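I finally did it – I cleared out the wrap drawer! You know the one. Foil, sandwich bags, parchment, three rubber bands and a roll of plastic wrap that has come halfway out of its box and stuck to itself. Mine had gotten so bad that I was buying new wrap because I couldn't face digging for the old one (not proud of that).

My first tip is to sort before you buy a single organizer. Pull every box out, put them on the table and look at what you really use. In our house that's plastic wrap all week long and foil on weekends, and the rest can live on a higher shelf.
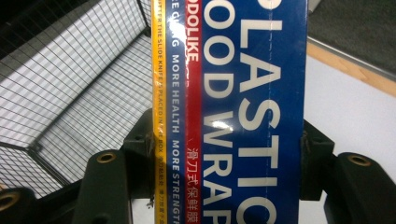
Wolde Home Pages, Issue 6

Next, read your boxes! I had no idea how many kinds of cutter there are. This one talks about a slide knife right on the edge of the box, and a slide cutter is a wonderful thing if you've spent years sawing away at a metal strip and getting a crumpled ribbon for your trouble. Pull the wrap out past the cutter, lay it flat over the bowl, hold the box still with your other hand and slide across in one go. Don't stop in the middle. Quang Võ taught me to smooth the wrap onto the far rim of the bowl first, so it has something to hold on to while you cut, and I've done it that way ever since.

If the end of the roll disappears (it will), press a piece of tape lightly on the roll and turn it slowly until the tape catches the edge. Works on packing tape too!

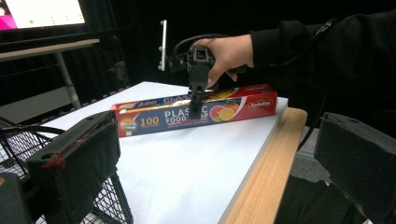
Plastic food wrap, with the citrus slices on the front of the box.

Now for where to keep it. Long boxes are awkward, and I tried everything – the side of the fridge, a magazine holder, a tension rod inside the cabinet door. The rod lasted two days. Measure the longest box you own before you choose a spot, and measure the inside of the drawer too, with the front closed.

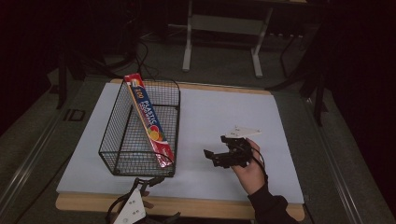

Baskets won in the end, and I'm so happy with them. Mesh is my favorite for this job, since crumbs don't collect in the corners and you can tell from across the kitchen what's in there. A box that's too long to lie straight can go corner to corner, like the red and blue one in the black wire basket, with one end resting up on the rim where it's easy to grab. Shorter boxes and bags fit in the space beside it. Lensa Alemneh keeps hers on the pantry floor next to the onions, and mine is on the shelf over the toaster.

Wipe the shelf before you put anything back, and write the month on each new box when you open it. My current one says March, so we'll see how long it lasts.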